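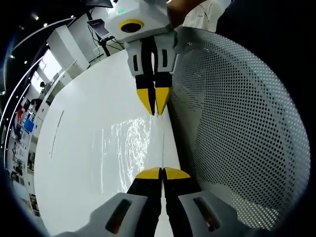 图片来源:Trotis 设施组

首页 | 会议纪要 | 空间与家具 | 表单下载 | 联系我们

Clumbridge 楼白色台面工作间家具与布线整改会议纪要

日期:2022年11月4日
地点:Clumbridge 楼小会议室
主持:设施组
记录:设施组
出席:设施组、采购组、电气安全组、工作间使用方代表
缺席:Pollock 家具供货方(已提交书面意见)
分发:出席各组,Pollock,Trirkow 项目档案

一、上次纪要确认

9月纪要无修改意见,予以确认。上次遗留事项中,门禁标牌更换已关闭;台面反光、台面深色细线、穿孔板固定方式、显示设备走线四项转入本次议程。储物柜钥匙登记由使用方自行维护,不再列入本会议事项。

二、台面反光

1. 现状。白色台面为高光表面,顶灯开启时台面上出现明亮反光区,并带有条纹状、波纹状高光。使用方反映,在反光区内摆放浅色小件时边缘不易辨认,文件平放时也需调整角度才能阅读。

2. 讨论。采购组提出三种处理方式:更换为哑光台面;加铺哑光桌垫;保留台面,调整灯具。电气安全组指出,现有灯具可加装扩散罩,不涉及回路改动,可在正常工作时间以外完成。Pollock 书面意见认为,高光面层不宜现场打磨,打磨后光泽不均,且不再适用原表面质保条款。

使用方倾向于桌垫,但要求桌垫边缘不得翘起,且不得遮盖台面上的细线位置,以便后续检查。设施组补充,桌垫颜色应与台面有明显区别,暂定中灰。

3. 决定。先行加装扩散罩,并在台面一侧试铺桌垫,试用期36天。试用期内由使用方记录反光情况,记录表沿用现有表单,增加“开灯组合”一栏。更换台面方案暂缓,待试用结果提交后再议。打磨方案不采纳。

三、台面深色细线

1. 现状。台面上有一条深色细线。9月巡检表登记为“接缝”,使用方登记为“表面痕迹”,两处记录不一致。

2. 讨论。Pollock 要求提供斜光下的近距离照片及触感描述,方可判断是否属于供货责任。设施组说明,清洁记录中未注明该处是否使用过溶剂。采购组查阅了交货单,单上仅列台面整体规格,没有接缝位置图,已向供货方索取。

电气安全组询问,如确认为接缝,是否存在液体渗入台面下方的可能。该问题目前没有资料可以回答,并入检查内容。

3. 决定。
(1)在检查完成之前,两份登记统一改为“深色细线,性质待定”。
(2)检查步骤为:中性清洁剂擦拭、干布复擦、斜光观察、塞尺探测。不得使用刀片或研磨膏。
(3)如为接缝,由 Pollock 提交填缝方案;如为表面痕迹,由设施组按日常维护处理。
(4)检查期间,细线附近不放置盛有液体的容器。

四、穿孔板

1. 现状。灰色穿孔板位于台面旁,板面密布小圆孔。现行资产清单中该板无编号,安装记录亦未归档。使用方希望利用孔位悬挂轻型物品,9月已提交申请。

2. 讨论。设施组认为,在取得板材规格及背部固定资料之前,不具备批准悬挂的条件。采购组转述 Pollock 意见:该供货方可提供与圆孔匹配的挂钩,但须先测量孔径和板厚。测量应在板面多处取点,并记录取点位置,单点数据不予接受。

关于用途,会上有不同看法。使用方将其作为收纳面使用;设施组认为它可能同时承担隔断或吸声作用,大面积遮挡孔洞前应先查明。本次会议未就此达成一致。

关于清洁,现有做法为湿布擦拭,孔内容易积灰。设施组建议改用软毛刷头吸尘,再以拧干的布收尾。各组无异议。

3. 决定。
(1)为穿孔板补编资产号,归入“固定陈设”类。
(2)由设施组测量孔径、孔距、板厚,并检查背部固定点。
(3)资料齐备前,不在板上悬挂任何物品,不以胶带粘贴纸张。
(4)挂钩样品申请量为18件,由采购组联系供货方,样品不计入正式订单。
(5)清洁方法按上述建议修改,清洁卡同步更新。

五、显示设备及走线

1. 现状。房间一侧设有深色显示器,其下方支架上另有一块较小的屏幕,支架下有黑色线缆垂落。

2. 讨论。电气安全组认为,垂落线缆的主要问题为受力点不明确,清扫时易被带动。要求区分电源线与信号线,分别绑扎,并在支架处设应力释放点。使用方提出支架需要保留调整余量,线缆不宜拉紧。双方同意按支架最大行程预留长度,余量以环状收于支架后侧。

采购组询问是否使用封闭线槽。电气安全组答复,封闭线槽不便于更换线缆,建议采用开口式理线槽配魔术贴扎带。尼龙扎带仅限用于不再变动的线段,剪口须平齐。

3. 决定。
(1)采购宽度63毫米的开口式理线槽,颜色为黑色或深灰。
(2)所有线缆两端加标签,标签内容为设备简称及用途,不写个人姓名。
(3)施工前由使用方确认可断电时段,施工后由电气安全组检查并在表单上签章。
(4)垂落段整理完成后,最低点不得接触地面,也不得搭在台面边缘。

六、台面整理与日常清洁

1. 使用方提交了整理规则草案。会议逐条审阅后作以下修改:
(1)“保持台面整洁”一条表述过宽,改为“每次使用结束后,将工具及小件放回登记位置,台面以微湿软布擦拭”。
(2)删除“可使用酒精擦拭”字样。Pollock 未对面层的耐溶剂性能作出书面保证,在收到说明前统一使用中性清洁剂。
(3)增加一条:移动台上物品时应抬起,不得拖行。
(4)增加一条:尖锐物品下方须加垫。

2. 设施组报告,现用清洁布有两种,其中粗纤维布可能在高光面层上留下细纹。决定停用粗纤维布,库存转至走廊地面清洁使用。

3. 关于清洁频次,使用方建议每日一次,设施组建议按使用次数执行。决定采用每日一次,无使用记录的日期可免。清洁卡置于门侧卡槽。

七、预算与采购

扩散罩、桌垫、理线槽及标签耗材列入 Trirkow 项目的家具维护科目。采购组说明,该科目本期余额可覆盖上述物品,台面更换不在覆盖范围内,如后续需要应另行申报。

Pollock 的桌垫报价有效期为8个工作日,采购组须在有效期内确认尺寸。尺寸以现场测量为准,不采用交货单数据。台面边缘线形需制作纸样,纸样由设施组保存一份。

挂钩样品为免费提供,运输费用承担方未定,由采购组书面确认后补入本纪要附件。

八、行动项

A1 加装灯具扩散罩。责任:电气安全组。状态:待排期。
A2 试铺桌垫,填写反光记录表。责任:使用方。状态:待到货。
A3 深色细线检查,提交斜光照片。责任:设施组。状态:进行中。
A4 索取台面接缝位置图。责任:采购组。状态:已发函,未回复。
A5 穿孔板编号、测量及背部固定检查。责任:设施组。状态:未开始。
A6 申请挂钩样品,确认运费。责任:采购组。状态:依赖 A5 的测量数据。
A7 线缆分类、绑扎、贴标签。责任:电气安全组,使用方配合。状态:待确认断电时段。
A8 更新清洁卡,停用粗纤维布。责任:设施组。状态:进行中。
A9 制作台面纸样,确认桌垫尺寸。责任:设施组、采购组。状态:未开始。

九、其他事项

使用方询问椅子脚垫更换事宜,设施组答复已列入全楼统一采购,不单独处理。

电气安全组提请注意,桌垫试铺不得覆盖任何台面开孔或电源面板;如现场发现此类部件,应先标注于纸样,再行裁切。

下次会议在 A3 与 A5 完成后召开,由设施组发出通知。对本纪要的更正意见请以书面形式送交记录方,口头意见不登记。

附件:反光记录表(修订稿);台面整理规则(修订稿);Pollock 书面意见。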